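Skiter, le roman qui se lit à hauteur de seize ans

Le troisième livre de la maison Wivetti est sorti en librairie mardi 2 mars, avec un premier tirage de 2 000 exemplaires. Pour un éditeur de littérature adolescente installé dans deux pièces au-dessus d'un cabinet dentaire, c'est beaucoup. Les deux titres précédents n'avaient pas dépassé la moitié de ce chiffre.

Skiter raconte une année scolaire dans une ville portuaire qui n'est jamais nommée. Maud, seize ans, a cessé de parler à son frère aîné après un accident de voiture dont le lecteur ignore presque tout pendant le premier tiers du livre. Elle va en cours, rentre, aide sa mère à la pharmacie le samedi. Le soir, elle écrit à un garçon qui répond sous le pseudonyme de Skiter et qui semble connaître sa famille mieux qu'elle.

Le résumé pourrait faire craindre un roman à énigme. L'identité du correspondant est pourtant donnée dès le chapitre 9, sans effet particulier, au milieu d'une conversation sur un devoir de géographie. Ce qui occupe ensuite l'auteur, c'est ce que Maud fait de cette information, et surtout le temps qu'elle met à en parler.

Le texte est signé d'un nom unique, Strickland, et le dossier de presse ne contient aucune biographie. On sait seulement que le manuscrit est arrivé par la poste en septembre, dactylographié, avec une adresse de retour à Brest. Il comptait alors 952 pages. La version publiée en fait un peu moins de la moitié.

Les coupes ont surtout porté sur la famille. Une grand-mère a disparu, ainsi qu'un long séjour à la montagne et toute une intrigue autour de la vente de la pharmacie. Il en reste des traces, parfois gênantes. Au chapitre 14, Maud évoque « ce qui s'est passé au chalet » comme si nous y avions été. Un lecteur patient mettra cela sur le compte de la pudeur du personnage ; un autre y verra une couture mal fermée.

La langue, elle, tient du début à la fin. Les phrases sont courtes, les dialogues sonnent juste, et l'argot est dosé avec assez de prudence pour ne pas vieillir dans les deux ans. Maud décrit peu ce qu'elle ressent. Elle parle de ses horaires de bus, du prix des sandwichs, des vêtements que sa mère garde pour un petit cousin.
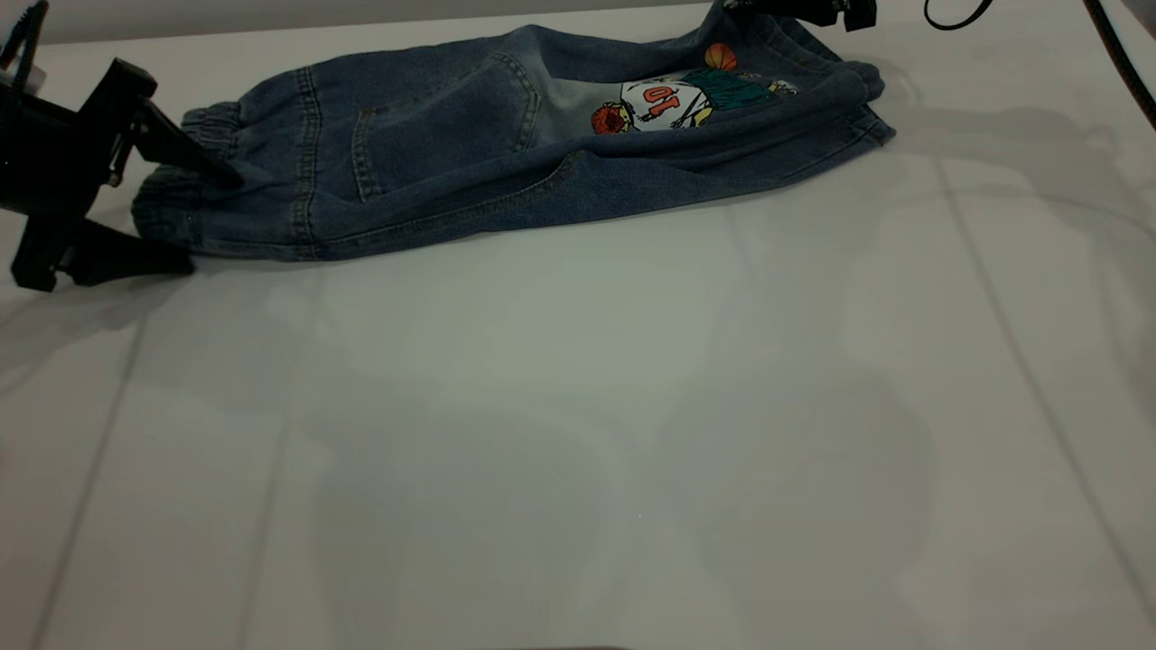
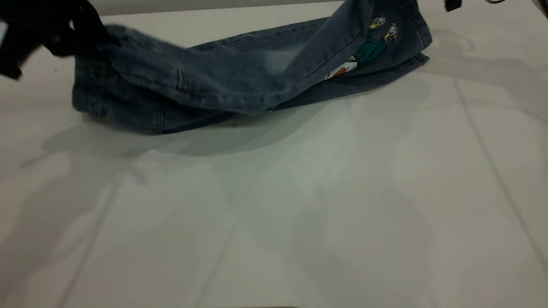
Kamran Ebrahimi

Cette attention aux choses ordinaires n'est pas nouvelle dans le roman pour adolescents, mais elle est ici menée avec une constance assez rare. Le chapitre le plus réussi se déroule entièrement dans une salle d'attente. Maud et son frère sont assis à deux chaises d'écart. Elle lit une affiche sur la vaccination, il joue avec la fermeture de son blouson, et ils échangent quatre répliques en onze pages. L'accident est dans chacune d'elles.

Le frère, Yann, est d'ailleurs le vrai sujet du livre. On le voit toujours de biais, dans l'encadrement d'une porte ou au volant. Strickland lui refuse la grande scène d'explication que le genre réclame d'habitude. Quand il finit par parler, c'est à une tierce personne, et Maud n'entend que la fin.

Les personnages secondaires sont plus inégaux. La meilleure amie, Inès, a pour fonction principale de poser les questions que le lecteur se pose, et elle s'efface dès que le récit n'a plus besoin d'elle. Le professeur d'histoire, bienveillant et fatigué, sort tout droit d'une dizaine d'autres romans. La mère est bien mieux servie. Sa colère, très contenue, éclate une seule fois, à propos d'un ticket de caisse.

Le livre ménage aussi une place à la musique. Maud écoute en boucle Fukora, un groupe imaginé par l'auteur, dont les paroles ouvrent plusieurs chapitres. Le procédé est un peu appuyé dans la première partie. Il prend son sens plus tard, lorsqu'on apprend de qui elle tient le disque.

La fin divisera. Les 65 dernières pages quittent Maud pour suivre Yann pendant une seule nuit, à la troisième personne, alors que tout le reste est écrit à la première. Le changement est brutal et rien ne l'annonce. À la première lecture, j'ai cru à une facilité. À la seconde, le passage m'a paru être le seul moyen de savoir ce que Maud n'aurait jamais demandé -- même si la toute dernière page, avec son lever de soleil sur les grues du port, aurait gagné à être supprimée.

Wivetti recommande le roman à partir de treize ans. Quatorze ou quinze conviendraient mieux, moins pour la dureté de certains passages que pour leur lenteur. Les adultes qui ont gardé un souvenir précis de leurs années de lycée peuvent le lire aussi, à condition d'accepter qu'il ne se passe presque rien avant la page 80.

Un deuxième texte de Strickland est annoncé chez le même éditeur. Il reprendrait une partie des chapitres écartés, dont celui du chalet.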